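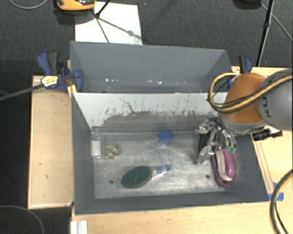 Glenys Landeg asked before we'd even sat down if the minutes from last time could be fixed, as they have her voting for the Probert Street parking change and she voted against. Correction made. Rest of the minutes approved as they stand.

Cleker Neighborhood Association
Regular meeting, 2023-09-12, library back room
Notes typed up fast, send me corrections

1. Parking on Probert Street

City wants to take out the parking on the north side between the bakery and the school. Letter went to all addresses but half the block says they never got it. Long talk. People on the hill side mostly in favor, people without driveways mostly not. Asked: is it all day or just school hours? Letter doesn't say. We write to the city and ask for that in writing before taking a position. Glenys wants it noted that the last count of parked cars is from 2013, before the apartments went in. Noted.

No vote tonight.

2. Creek path

Still closed at the Viltov end. Culvert work was supposed to be done by the end of summer. County says the pipe is in, grading isn't. People are climbing the fence and walking the path anyway, two reports of turned ankles. Request for a proper detour sign at the bottom of the hill, the one there now points at a hedge.

Motion to write to the county again, copy to the council office. Passed, one abstained.

Also the bench. The slats got kicked in again. Leave it until the path opens.

3. Money

Dues are slow this year. $300 came in from the yard sale, goes to the general fund. Insurance for the block party already paid. Question about why we still pay for the post office box when most mail is email now. Answer, the city only sends to a street or box address. Keep the box.

Reimbursment for the sidewalk chalk and the tape approved.

4. Leaf pickup

Same as last year, bags only, no loose piles in the gutter. Zekska Court got skipped twice last fall. Asked the hauler for a route list, no answer yet. If your street gets skipped call the hauler the same day, they won't come back for it after that.

Somebody asked if branches count. Branches go in bundles, tied, no longer than 4 feet. String not wire.

5. December potluck

Need a room. Library closes early that week. Church hall is free but wants a deposit, school cafeteria is free of charge but no kitchen after five. Leaning church hall. Decide next meeting.

Sign up sheet went around, already too many desserts. Main dishes please!! Write down if it has nuts.

6. Other stuff

Streetlight out at Probert and Zekska, reported, report it again so it moves up the list.

Dog bags at the Viltov end are empty. Refill is in the shed, key is on the hook inside the door at the libary desk, ask for it.

Speed on the hill. Came up again. Radar trailer request has to go in with signatures from both sides of the street. Glenys has the form, will bring copies.

Newsletter: anything for the next one by Friday, short please.

Adjourned 8:40. Chairs stacked, lights off on the way out.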